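4. Where Household Medicines Are Kept

4.1 Setting and material

The findings in this section draw on interviews and home visits in Prendden and Standalholm. The two towns share a hospital but have separate pharmacies and separate arrangements for the return of unused medicines. In all, 121 households took part. Recruitment was carried out through general practices, and the person who answered our questions was the adult who described himself or herself as mainly responsible for medicines in the home. In the great majority of cases this was the same person who did the shopping for the household, although several couples disputed the point at the start of the interview and were then interviewed together.

Each visit followed the same order. The respondent was first asked to say, without leaving the room, where medicines were kept. The interviewer then asked to be shown these places. Differences between the spoken account and the places shown were written down as they came up and were discussed with the respondent before the visit ended. We treat these differences as findings in their own right. They should not be read as a measure of honesty, as most respondents were plainly surprised by them.

Medicines taken every day and medicines kept "just in case" are discussed separately below. Food supplements, skin creams and veterinary products were recorded only when they shared a place with medicines for people.

4.2 Daily medicines and the pull of routine

Medicines in daily use were seldom stored in any formal sense. They stood where they were taken. The kitchen counter, the windowsill beside the kettle and the bedside table account for most of the places we were shown. Respondents who had moved a daily medicine into a cupboard for safety, usually before a visit from grandchildren, often reported missing a dose soon afterward. One man in Standalholm kept his tablets inside the cupboard but left the cupboard door open all day as a reminder, and said that a closed door would defeat the purpose.

The advice printed in the pharmacy leaflet distributed in both towns is to keep medicines high, dry and locked. Respondents knew this advice and could repeat it. They regarded it as sound for other people's medicines, for old medicines and for anything "strong," but as poorly suited to a tablet that has to be remembered every morning. The leaflet makes no distinction of this kind. We return to this point in Section 6.

Heat and damp came up far less often than the safety of children. The bathroom cabinet was still in use in many homes, including homes where the respondent volunteered that the bathroom was the wrong place. When asked why nothing had been moved, respondents spoke of habit, or of a cabinet that had been put up by an earlier owner and had always been used in this way.

4.3 The shared box

Medicines kept for occasional use present a different picture. In most households they had been gathered into a single container, which respondents called "the box," "the tin" or "the pharmacy." The container had nearly always begun life as something else. We were shown biscuit tins, sewing baskets, shoe boxes, a bread bin and a number of freezer tubs. Containers bought for the purpose were found mainly in households with children under school age.

We divide these containers into two types. The open type has no lid, or has a lid that is no longer used. The carrying type has a lid, some form of catch and a handle, so that it can be taken to the person who is ill (Figure 2). The distinction matters for our argument, as the two types are kept in different places and are looked after by different people.

Figure 2. Container of the carrying type, in pink plastic, with a white handle over the lid and a small white latch at the front. 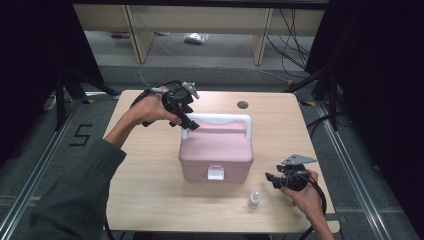
Households with a carrying box tended to keep it on a high shelf or on top of a wardrobe, and to bring it down when needed. It was then likely to stay down for the length of an illness. Several respondents described the box standing on the floor of a child's bedroom for most of a week. The catch was valued for preventing spills on the stairs. It was rarely mentioned in connection with children, and parents of toddlers were frank that a simple catch would not hold a determined child for long. None of the catches shown to us was described by its owner as a lock.

Open containers were less often moved. People went to them, took out what was wanted and carried it away in the hand, with the result that the packets did not always come back. The places where stray packets turned up were consistent across both towns: coat pockets, the glove compartment of the car, and the drawer in which batteries and spare keys are kept.

Rasmus Kazlauskienė, who conducted most of the interviews in Prendden, noted in the field log that respondents apologized for the state of an open container but seldom for the state of a closed one, even where the contents were much alike. We have no direct test of this observation. It is, however, in keeping with the answers to a later question, in which owners of lidded containers rated their own storage as "tidy" more readily than other respondents did.

4.4 Contents and the problem of layers

Containers of both types filled from the top. A new purchase was laid over older ones, and a search generally ended at the first suitable packet. What lay at the bottom was therefore known only in outline. Respondents who had named the contents with confidence at the start of the interview were often unable to explain items from the lowest layer: ear drops prescribed for a child who had since left home, bandages from a former workplace, loose blister strips whose outer packaging had been thrown away to save space.

The loss of outer packaging deserves particular notice. The carton usually bears the name of the patient and the instructions, and in many cases the leaflet is thrown out with it. Respondents removed cartons in order to close a lid, and the problem was accordingly more common with lidded containers than with open ones. In this one respect the open shoe box, for all its untidiness, kept more information in the home.

Expired items were present in most containers. Respondents distinguished between medicines that "go off" and those that "just get weaker," and placed eye drops and syrups in the first group and tablets in the second. The distinction was widely shared and was stated in almost the same words in both towns. It does not appear in any printed advice we were able to collect there, and its source is unknown to us.

4.5 Clearing out

Clearing out was an event. It took place at a house move, after a death in the family, or when the container would no longer close. A small group of households had a fixed time for it, usually April, together with the checking of winter clothes. In these households the container was emptied completely and washed, and everything was then sorted on the kitchen table. Other households picked through the upper layer and left the rest.

The choice of container had some bearing on the matter. Respondents with fabric baskets or cardboard boxes did not wash them, and spoke of sticky patches left by cough syrup as a reason to discard the container as a whole. Those with rigid plastic containers wiped or rinsed them and put them back into use, in some cases for the whole of a child's upbringing. A plain interior that can be seen down to the floor (Figure 3) was mentioned as an advantage by respondents who had changed from a sewing basket or a divided tin.

Figure 3. Rigid plastic container, view of the interior. Faint raised edges or shallow ribs are present on the floor.
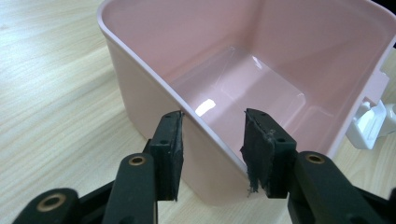
Kadri Strazds, commenting on an earlier version of this section, questioned whether the container should be given so much weight. In her view a household that clears out its medicines every spring would do so with any box at all, and the washable box is more likely to be a sign of such a household than a cause of its habits. She also pointed out that people who had recently cleared out may have been more willing to let an interviewer look.

We accept the second point in full, and the share of orderly households reported here is probably too high. On the first point our material does not allow a firm answer. The households that had changed containers offer the nearest thing to a test, and their accounts differ. Some said that the new container had led them to throw out old stock on the day of the change, after which matters went on as before. Others described a lasting change, which they put down to being able to find things. A follow-up visit would be needed to tell the two groups apart.

What was done with discarded medicines varied by town. In Standalholm, where the pharmacy accepts returns at the main counter, respondents spoke of handing over a bag with the next prescription. In Prendden returns are taken at a side desk with shorter opening hours, and bags of sorted medicines were waiting in hallways and car trunks at the time of our visits. Some of these bags had been waiting long enough for the owner to have taken something back out of them.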